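7 December 2023

Lost property and oddments, sorting day. Natalie wants the shelf by the door clear before the Skunen people come to measure up, so everything that had been piling up there went into the gray two-part bin on the light wooden table. Bin is the old one from Montes. Coating on the divider is going: scratched near the top, rubbed right through lower down. Floor of it is scuffed too, but sound.

Rule we settled on with Valeriano: unclaimed things go in the big front compartment, the rear one is for anything with a name on it. No names found so far.
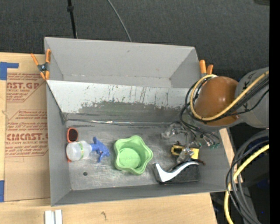 Front compartment: spray bottle with blue trigger, green scalloped bowl, the black and yellow items to the right. Rear compartment empty.

Spray bottle has no label in our hand, so treat contents as unknown. Do not top it up and do not use it on the benches. Bonifacio will ask the Grotlow cleaners if it is theirs - if they say no, it goes out with the chemical waste.

Green bowl: Olaia thinks it came down from the kitchen at the summer lunch. Wash and send back up. If the kitchen doesn't want it I'd keep it for screws.

Black thing with the white swoosh and the yellow one stay put until Svyatoslav has looked. He lost a few bits when we moved benches and was vague about what.

Inventory sheet for the shelf is 1034, the bin is on 1197. Please don't write bin items on the shelf sheet, I spent half the morning undoing that.

To do: strip and recoat the divider. Two coats of the Trornari primer should cover it, four if the worn patch keeps showing. Check the bottom seam while it's empty.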